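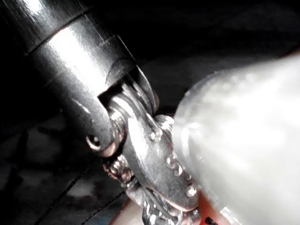

Theda Wegener writes that she would never leave drops to dry on bright metal, and that a dry tea towel does more good than any spray sold for the job. She has very hard water at her end of the valley and says the marks are there by the next morning if she forgets.

Search this site Enter keywords Go

Water and metal at Hakby kitchen

Added May 20, 2025

This gallery goes with the cleaning of the shared kitchen at Hakby. The kitchen is used for the summer lunches and for hire, and the metal in it had gone dull over the winter. We spent two days on it. Most of the work was washing, rinsing and drying. Click on a title for the larger version. Lines marked EG were written by Eckhard Görtz, the rest are mine.

1. Drops
Clear drops on polished metal, with the light catching each one. Drops this small can be lifted with the corner of a cloth. Rubbing them about only spreads them.

2. Filling the left sink
The left sink takes longer to fill than the right. The water was as hot as we could stand with gloves on. A small squirt of washing-up liquid is plenty for a full sink.

3. Trays in soak
The oven trays went in first and stayed in longest. Two of them had to go in a second time. EG: Do not use wire wool on these, whatever the old notice says. It takes the shine off and the next lot of fat sticks in the scratches.

4. Behind the tap
The hardest place to reach. An old toothbrush and warm vinegar got most of the scale off. What is left is under the lip and can only be felt with a finger.

5. Draining board before
Taken early, with the white rings still on it. They come from cups being left to drain upside down. The rings are scale and come off with vinegar, but vinegar should be rinsed away afterwards and not left to sit.

6. Draining board after
The same board later in the day. The scratches near the wall are old ones and we have left them alone.

7. Ladles and slotted spoons
Washed, dried and hung up again on the rail in order of length. Wolfram Kettler asked for the big ladle to go nearest the cooker, so it is now out of order.

8. The Mészáros pan
The large pan given to the kitchen by the Mészáros bakery when it moved. It is heavy when empty and needs a person on each handle when full. Boiled out with water and a spoonful of bicarbonate, then wiped. There is still a brown patch on the bottom which we do not expect to shift.

9. Knives drying
Laid flat on a towel with the blades facing the wall. Knives are washed singly and never left in the sink. EG: Please put this on the notice.

10. Tea towels on the line
Used 65 in all, counting the ones that went round twice. The linen ones dry glass and metal best. The new cotton ones need several washes before they take up any water and are no good for polishing until then.

11. Hinges and catches
Cupboard catches cleaned with a damp cloth and dried straight away. A drop of oil on each hinge, with the extra wiped off. Water gets into joints and folds in metal and stays there after the flat parts are dry, so it is worth going back with the cloth a second time.

12. The Flumalari jug
Found at the back of the bottom shelf with the lid missing. If you have the lid at home, please bring it in. Frauke Brinkmann thinks it may have gone with the picnic things last May.

13. Shelf over the cooker
Greasy on top, as always. Hot water and soda crystals, two changes of water, then a dry cloth. Lined with paper now, which can be thrown out and replaced.

14. Last wipe round
Taken in the evening with the lights on. Smears show up better under the lamps than in daylight. Anežka Hrnčiar did the taps again at this point and they look better for it.

Anyone hiring the kitchen is asked to dry the sinks and taps before leaving. Cloths are in the second drawer. Wet ones go in the bucket by the back door and not over the oven rail. The vinegar is on the floor of the tall cupboard next to the gloves, and the bottle should be topped up when it gets down to around a quarter.

Prints of any of these can be ordered from the office. Please give the gallery number, 668, and the title.

Contact us | Copyright Hakby Kitchen | Back to top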